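From: Bheki Rampersad
To: packing-floor list
Date: 2021-05-22
Subject: Re: [packing-floor] Has anyone had arms on the returns bench for more than a trial?

Hello all,

Sorry for the slow answer, I was saving this one for a quiet evening as there's a lot to say and most of it is good.

> We've been told we're getting a two-arm cell on returns at our Clusov
> site in June. Management are keen, the floor is split. I run the late
> shift and I'm the one who'll be asked the questions, so I'd rather have
> some answers first. Mainly:
>
> - what do the people who used to do the bench do now?
> - how long before it stopped being a nuisance?
> - did the pace go mad for everyone downstream?
>
> Not looking for a sales pitch, we've had two of those. Warts welcome.

Warts you shall have, but I'll admit straight off that I've become very fond of ours. We're at Drirbridge, returns and repacking, mostly small household goods in flat cartons and mailers. Our cell is two arms over one table, each with a two-finger gripper. It was put in by Flakitz, who also did the conveyor guarding, so they knew the building and where the floor slopes (it slopes everywhere).

Before the arms we had ten people on the returns bench across both shifts. The job was: carton comes down, find the code, scan it, turn it the right way up, peel or cut whatever tape the customer had put on, open it, look, decide. Do that for a whole shift and your thumbs know about it. Mine still do, I was on that bench before I was a lead. The deciding was always the interesting bit and it was the smallest part of the day.

So, your first question. All ten are still here, and I know how that sounds, so let me break it down. Five of them are still on returns but at the far end, doing the looking and deciding, what we call grading. The other five spread out. Two went to goods-in, one went to maintenance and is loving it, and two now run the cell between them, one on each shift. Those last two are called cell operators and they got a regrade for it, which took much longer to agree than the installation did. If I could give you one piece of advice for June it would be to get the job title and the pay band written down before the crates arrive. We did it after, and for a good while we had people doing a new job on the old money, and they were quite right to be cross about it.

What does a cell operator do? More than I expected! They set up the table at the start of the shift, check the fingers for wear, wipe the cameras, clear bits of tape and card out of the edges, and deal with whatever the arms have given up on. They also teach it. When we get a new style of carton in, they take a stack over and step through the moves by hand, where to press, where to lift, which flap first. The people who are good at this are the ones who were good at the bench. Our early operator did that bench for years and she knew, without ever having said it aloud, that you hold a soft carton down near the middle and work from the side. The Flakitz engineer had it gripping the corners and it kept buckling. She watched for a bit, told him to move one hand in, and that was that sorted. I've thought about that a lot. All that knowledge was sitting on our bench and it had never been written on any procedure sheet.

Second question, how long was it a nuisance. Roughly 8 weeks, and I mean a proper nuisance. The first fortnight it stopped so often that we ran the old bench next to it and the old bench won comfortably. The troubles, in the order we met them:

- **Tape.** Customers reseal things with whatever is in the kitchen drawer. Clean brown tape was fine from the start. Half-torn strips left on the card were a misery, as a finger would catch a loose end and take the carton with it.
- **Codes.** Labels under tape, labels on the bottom, an old label next to the new one. It now has a rule for which code wins, and anything it can't settle goes to a person.
- **Very flat boxes.** Almost nothing to get hold of. With two arms one can steady while the other gets under the edge, and I'd not go for a single arm for this work if you have any say.
- **The table cover.** Ours ruckles up if it isn't pulled tight, and a thin carton sitting on a crease is a different height from one that isn't. Pull it flat at every break. We have that written on a card by the cell now.
- **Light.** There's a high window on our west side and in the late afternoon it used to throw the cameras off completely. A blind fixed it. Do walk round your own site at the hour the cell will be busiest, before they bolt anything down.

Stops came down steadily after that. On ordinary cartons it now handles 90 per cent without anyone touching them. The rest come off to a side tray and the operator does them by hand, and to be fair to the machine they're usually the ones that would have made me swear too.

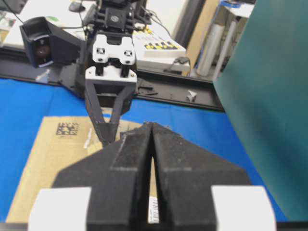
The wrist cameras were what won round the doubters on our floor, oddly enough. There's a screen by the cell that shows what each arm is looking at, and in the early weeks people would wander over in their break and stand there watching it have a go at a flat box. You start willing it on. Someone would say "other side, other side" just as they would to a new starter, and then the operator would go and show it the other side. Before the screen went up, a stop was just a light going on and a groan from everyone. With it, you could usually see the reason for yourself, and people began turning up with suggestions. If your supplier offers you that screen, put it somewhere public. If they want it tucked in a cabinet, argue.

One thing to settle before you do, though: make sure everyone knows what those cameras record and who gets to look at it. Hands go in there when somebody clears a jam, and people were worried, reasonably, that the recordings would end up being used to time them. We got it put in writing that footage from the cell is for the cell only and isn't used in anyone's review. It's one paragraph, pinned up beside the screen. It calmed things down more than any of the briefings did.

Third question, pace. Yes, this one bit us, and I'd count it as our biggest mistake. The arms don't speed up and slow down the way a bench does. A bench has a chat, has a slow half hour after lunch, has a burst before home time. The cell just carries on at the same lick, and the five graders at the end had cartons arriving in a steady drip with no gaps in it. None of them was being asked to do more in a shift than before, on paper. They were worn out all the same. For a while two of them wanted to go back to the old way, thumbs and all.

What helped was a buffer. We put a short run of rollers between the cell and the graders so that cartons can pile up a bit, and gave the graders the button. They call for the next lot when they're ready. If the rollers fill, the cell waits. There was some muttering upstairs about an expensive machine standing idle, and our shift manager (bless her) simply said that it doesn't mind waiting and people do. Daily output hardly moved. The mood moved a great deal. I'd ask for this from day one, and ask who holds the button, which matters more than the rollers.

We also rotate. Graders swap with goods-in through the week, and both operators have trained up a second so they can take leave without the whole thing falling over. Our sister site at Mahlangu didn't train seconds and had a rotten time when their one operator was off with a bad back. Nobody left knew how to get it going after a stop, so it sat there under a sheet.

Some smaller things, in no order:

It's quieter than the old bench, and you'll notice the radio again. Agree about the radio.

Keep one manual bench set up, with a scanner and a knife on it. We use ours for the side tray and for odd shapes, and people who fancy a shift on it can have one. A few do.

Get your late shift in the room for the supplier's training. Ours was all done on earlies and the lates got it second-hand, with predictable results. As you run lates, you may have to be a pest about this.

Ask for the stop log in plain words. Ours first came as code numbers and you needed the engineer to read them. The operators rewrote the list themselves and now it says things like "couldn't get under the edge" and "two codes, not sure". Much more use, and anyone can read it over a cup of tea.

I don't want to paint it too rosy. We haven't taken anyone on for returns since the cell went in, and before it we would have done. So the ten are fine, but there are people in town who'd have had a start here and haven't, and I think about that when I'm being cheerful about it. We've raised it, and there's talk of taking on trainees under the cell operators. I'll believe it when I see the advert. You might want to ask your own management the same thing while they're in a good mood about June.

But on the whole I'd not go back. I like hearing people on my shift argue about whether a scuffed kettle is a grade two or a grade three and having the time to do it properly. I like that the person who knows most about the cell is someone who used to tape her thumbs up before every shift. It's the most interested I've been in this job for years, if you can't tell!

You'd be welcome to come and see it. Bring a couple of the sceptics, they ask better questions, and our operators enjoy showing it off. If you do come, pack a few of your own awkward cartons in the boot of the car and we'll put them through.

I can also send our card for the start-of-shift checks and the wording of the camera paragraph, just reply off list. Could the person from Clusov say whether yours is going where the bench is now or somewhere new? We had to do without the bench for three days during the swap, and I've a few thoughts on that as well.

All the best,

Bheki
Returns lead, Drirbridge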